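I've been recording cup demonstrations at home since the start of September, and I said in my last post that I'd write up how it's going. The short version is 181 kept so far out of the 500 I signed up for. The long version follows.

## What the job is

Pudix pays people to show a task over and over with a pair of hand-held grippers. There's no robot in my apartment. I hold a gripper in each hand, do the task with the fingers, and upload what was recorded. The task they gave me is called "table cups, mixed." I put several cups on a table in no particular order, some standing and some tipped over, and then I get them all upright and in a row.

I did remote control work before this, at the Climitz building out by the highway. You sat in a chair with two handles and a pair of screens, and the arms in the next room did what your hands did, a little late. I was decent at it. I got used to the delay after the first week and stopped noticing it, and then I'd go home and reach for the salt too slowly.

The hand-held kind is faster and harder on the wrists. There's no delay and you can feel when a cup starts to give. The other side of that is that you can do things an arm can't. I can twist my elbow out and come at a cup from underneath without thinking, and when I do that the demonstration gets rejected for being out of reach. My first batch had a lot of those.

## The table

I set up in the bedroom. The kitchen table is a better height, but the light in there changes all afternoon and the reviewers at Pudix flagged it twice. The round table by the bed is smaller, so I can reach all of it without shifting my feet.

I asked whether I should take the tablecloth off, because it has a loud print with flowers and big colored circles. They said to leave it. They want homes to look like homes. Same answer for the fan and the stuffed animal at the back. The only thing they asked me to do was keep that stuff where it was for a whole batch and then move it around for the next one.

The cups are a mix of plastic and paper. I also bought a few at the discount store in Zendau on the way back from my sister's. Paper cups wear out. The rim goes soft after a lot of squeezing, and once that happens the cup doesn't stand right and I throw it out.

## What I've gotten better at

Plastic cups on their sides were the worst at first. If you push one at all it rolls, and a round table gives it plenty of places to roll to. What I do now is open the fingers wide, bring them down on both sides of the cup before touching it, and close slowly. Then I turn my whole forearm to stand it up. If I turn only my wrist, the bottom edge catches on the cloth and drags it along.

Paper cups need less grip than you'd think. I spent a whole evening on nothing but that. There's a point where the cup stays put in the fingers but the side hasn't bent yet, and it's a very small range. When I hit it I hold still for a beat before lifting. The guide calls this a settle. I thought it was fussy until I watched my own recordings back and saw how often I was lifting before the cup was really held.

Using two hands took longer. My left does what it wants. For the first few batches I did nearly everything with the right and used the left to keep things from rolling, and the review note said "left hand idle" on almost every one. So now I start with the left. It touches the first cup, always, and then I go from there. It's slower but the notes have stopped.

The cables are a nuisance. I run them toward the bed so they don't sweep across the table. One of them got under a cup during what would have been a good take, and I had to start that one over.

## What gets thrown out

I keep a notebook next to the laptop and write down why each bad one was bad. Most of them come down to the same few things:

- I reached too far or from an angle an arm can't do.
- A cup went on the floor.
- I moved too fast near the end, when I could tell it was going well.
- I picked something up, put it down, and picked it up again for no reason.

That last one surprised me. A real second try is fine, and they want some of those. If a cup slips, you're supposed to go back for it and fix it the way you normally would. What they don't want is fidgeting. I fidget a lot, as I've now learned from watching myself do it.

The best demonstration I've made so far took 11 seconds. I wasn't trying for time. It had only a couple of cups in it and they'd landed close together. I've tried to make another one like it and the trying shows.

## How a session goes

I do 3 short sessions a day with breaks between them. I tried one long one and my thumbs were sore until the next morning. Coffee first, then I clear my own things off the table and check that the fingers on both grippers open and close all the way. I wipe the pads with a damp cloth if they've picked up lint, and they do, from the blanket.

Then I mix up the cups. I used to place them carefully and found I was giving myself easy layouts without meaning to. Now I drop them from low down with my eyes on the wall and leave them how they fall, unless one goes over the edge.

After that it's just start, do it, stop, reset. I listen to the radio. I don't listen to podcasts anymore during sessions because I'd slow down at the interesting parts, and you could see it in the hands.

Here's the start of a take from the bedroom, from the right gripper's side. The left one has gone in first and is up against the white paper cup, and the two in the middle are on their sides with their open ends toward each other. That kind of layout is a pain. The two of them are so close that it's hard to get a finger down in between, so I usually open them out from the far end first.

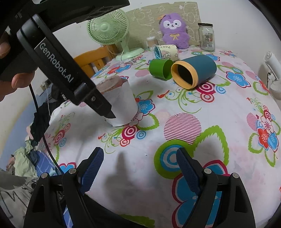

## Next

There's a second task called Matlala that opens up once you pass 500. It's towels. I've folded enough towels in my life that I expect to be bad at it, going by how the cups went. I'll post again when I'm through this set, or sooner if my wrists give out.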